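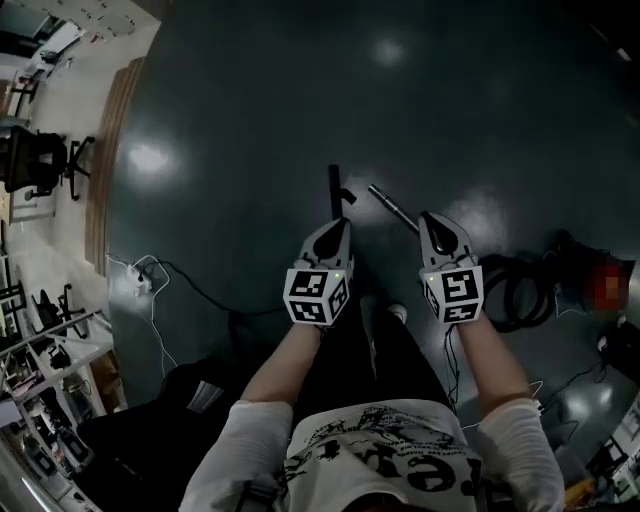
26/04/2025
Front room, Utside building

Floor layout for the Bogdan stand, second go. Nelu Zamfir in until lunch, me all day. Caradog looked in twice.

Started by getting everything off the shelves and onto the floor. Last time we worked off the bench and kept losing parts behind the vise, and the long tubes hung over the end where people walk into them. The floor is better for this even if it is hard on the back. Dark floor, silver tube, easy to see. The black rods are harder to see when they lie flat, so I stood up the ones that would stand.

Tubes first. The long ones are marked 1,000 on the drawing. Laid one against the steel rule and it came out right, and the others matched it end to end, so I am not going to check each one against the rule again. The short cross pieces should be 200. One of them is not. It is short by the width of a saw blade, which probably means I cut on the wrong side of the line in November when we made up the first batch. Put tape on it and set it aside. It will do for the lower shelf, where the length doesn't matter.

End caps: most of them push on by hand. The ones from Trondach are a tighter fit than the old ones and need a tap with the rubber mallet. Nelu thinks the bore is the same and the cap wall is thicker. I measured the cap wall and got the same number on both kinds, so I don't know. Check the inside edge of the tube for burrs before blaming the caps. I deburred one tube properly with the round file, tried a Trondach cap on it again, and it was still tight but went on square. Do the rest of them the same way before assembly.

Rods: bent end goes up. The drawing shows it down, and the drawing is wrong. Caradog says he corrected it, but the copy in the folder is the old one. Threw out the old copy and wrote BENT END UP on the front of the folder until he prints a new one.

Dry fit, no screws:

Frame went together in the order long tubes, cross pieces, rods. Tried rods before cross pieces and the whole thing leaned over. Go back to the first order.
Feet sit level in the middle of the room. Near the wall there is a dip and one foot rocks. Shim with card for now.
Upper cross piece has to go in at an angle and then turn. If you try to push it in straight it scrapes the finish. Already scraped one. Turn the scraped side to the back.
Gap between rod and upper tube should be 8 mm. Got 8 on the near side and a bit more on the far side. It closed up when I pushed down on the corner, so the far joint wasn't seated.

Took it apart again before lunch and laid the pieces back out in the same order, long tubes nearest the windows. Please don't step over the row with coffee (me included).

Afternoon: worked out the way out of the building. The finished stand has to leave through the front room doors in one piece, because Clumov want it delivered assembled and nobody there has the hex keys. Stood back by the far wall and had a look at how much room there is to swing it.

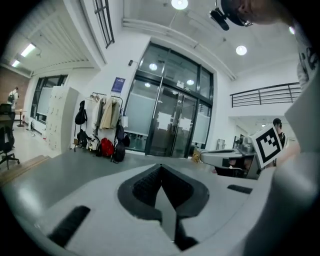 Front room looking toward the double doors. Notices by the handles, exit sign over the top.

Height is no problem. The panes above the doors don't open but we don't need them to. Width is fine with both leaves open and tight with one. Plan on both. The left leaf (from inside) has a bolt at the bottom that sticks. Put some graphite on it and worked it up and down, and it moves better now. The notices are only taped to the glass, and the lower corner of one is where a sleeve would catch it going past. Ask Caradog if they can move up a hand's width or go on the wall by the blue poster.

Don't lean anything on the side panels while waiting for the van. I know they look solid.

Walked the route with a single long tube held crosswise, chest height, to see where it hits. Clear of the wall on the left by 100 mm at the closest point. That is with a tube, so the stand itself needs two people, one on each end, and the back person calls the turn. Nelu wanted to go feet first. I think top first, so that the heavy end stays inside longer and we can set it down if the van is not close enough. We'll try both when there is a real stand to carry.

Light in there is good enough to work by without bringing the lamp over. The glass does throw reflections from the ceiling lights, which is a nuisance if you are trying to judge a scratch. Turn the part away from the doors to look at it.

Left on the floor overnight: the row of tubes and the rods. Everything small went into the tray with the lid on. Swept up the filings from the deburring, but go over it again before anyone kneels there.

To do
Deburr remaining tubes, then caps
Recut the short cross piece if there is stock left, otherwise lower shelf
New drawing from Caradog Pritchard, bent end up
Ask Trondach whether the caps changed
Card shims out, proper rubber ones in
Felt pads for the feet, gray if they have it
Tell Clumov we need both doors open at their end as well

Mallet is in the second drawer now, not on the hook.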